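Re: [sim-grippers] narrow fingers vs. the wide pair
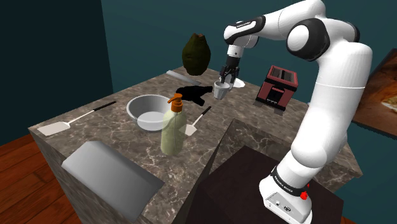
Kitchen counter world, narrow fingers at the cup.

Hi all,

Seon-mi Wang wrote:
> Has anyone run the narrow linkage fingers in the cluttered
> kitchen yet? We only have numbers for the wide pair from
> Arkia, and those were on a bare table. Also curious whether
> the new controller behaves near the soap bottle.

Yes! I left it going overnight and I'm pretty happy. 1,889 grasp attempts on the small ribbed cup, same arm, same start pose, only the fingers and the random seed changed. The narrow pair dropped it 16 times and the wide pair way more than that (I'll send the table once Han-gyeol has checked my script). What I love is how little room they need, with the white dish sitting right behind the cup and the toaster off to the side.

The controller is a mixed story. With Lotix I got 5 bad swings where the wrist clipped the orange pump, all on the way out. Dropping the speed limit to 15 percent cured it but wow, is it slow.

Next I want to try the spatulas. Those thin shafts should be fun! Does anyone at Demport have friction values for the black handles? Mine are guesses.

Ye-seo Tak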